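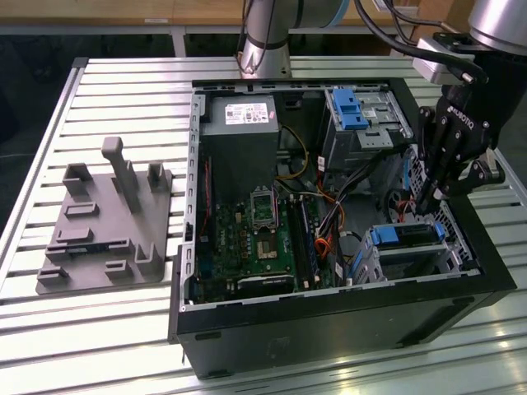
1. Fandidik review: the Phetsri computer disassembly kit
Fandidik has completed its assessment of the Phetsri kit, supplied by Clatau and offered on monthly lease to recyclers and refurbishing workshops. The full report will be available to members in November. The main findings are set out in this thread.

2. What is on offer
The lease covers the arm mounting, a two-finger gripper, fixed and wrist-mounted cameras, a printed fixture plate and the control software. The arm itself is quoted separately. The monthly charge is $1,960 on a one-year term, before freight and site preparation.

3. Where it was assessed
All work was carried out at our Biltavport workshop, on desktop towers drawn from an ordinary intake of retired office machines. Clatau was given no advance notice of the models. Towers are placed on their side on a slatted table, open side up, and the grey fixture plate goes to the left of the case.

4. Scope of the tasks
The kit is sold for the removal of drives, memory modules and internal cables. It does not open the case, and the supplier makes no claim that it can. Opening remains a manual job and should be costed as one. Members who have asked whether a tower can be fed in closed should take the answer as no.

5. Drive removal
This was the strongest part of the assessment. Where the drive cage has a coloured plastic release, the software generally located it at the first attempt, and the gripper approached from above at a sensible speed. Older cages secured with screws are outside the scope of the current release. Sites with a mixed intake will need to sort their towers beforehand,

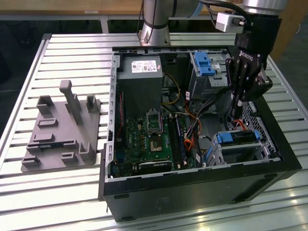
and that sorting should be entered as labour in any comparison with a fully manual bench. Our worksheet for members has a line for it. The supplier's own calculator does not.

6. Cables
Results were mixed. A single connector with clear space on both sides was handled well. Power leads bundled across the middle of the case were a different matter – the planner often withdrew and asked for an operator to move them. We consider this the correct behaviour, although it affects throughput more than the brochure suggests.

7. Recorded attempts
We logged 2,334 attempts across all tasks. Of the operator calls raised in that period, almost 38 per cent concerned a cable lying over the part to be gripped. The log is open to members on request and includes the attempts we abandoned.

8. The fixture plate
The raised holders on the plate are intended to receive parts in a known position, and they do so reliably for memory modules. Larger items have to go elsewhere. A second plate may be ordered, and we would suggest budgeting for one.

9. Documentation and training
The manual is well organised, with one exception: the chapter on camera calibration refers to menu names from an earlier release. Training takes 3 days on site. Our technicians found the second of these the most useful and would have welcomed more time on recovery from a stopped cycle.

10. Response from the supplier
Clatau was sent a draft of these findings and invited to comment before publication.
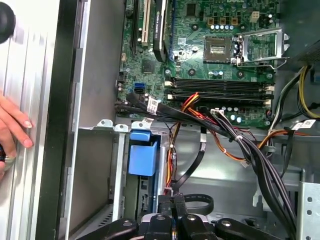 Clatau writes that the cable planner is being revised, that the calibration chapter will be corrected in the next manual, and that screw-fixed cages are under study with no release date set. It disputes our description of the throughput figures and says they were always stated for towers with tidy wiring.

11. Our reply
We accept that the condition appears in the brochure. It appears in a footnote, and we have asked for it to be moved beside the figures.

12. Recommendation
Suitable for workshops with a steady supply of similar towers and an operator within reach of the bench. We do not recommend it at present for unattended shifts. Members considering a lease should request a trial with their own intake before signing.

Questions on this assessment may be sent to the Fandidik equipment desk. Posted 2022-07-08.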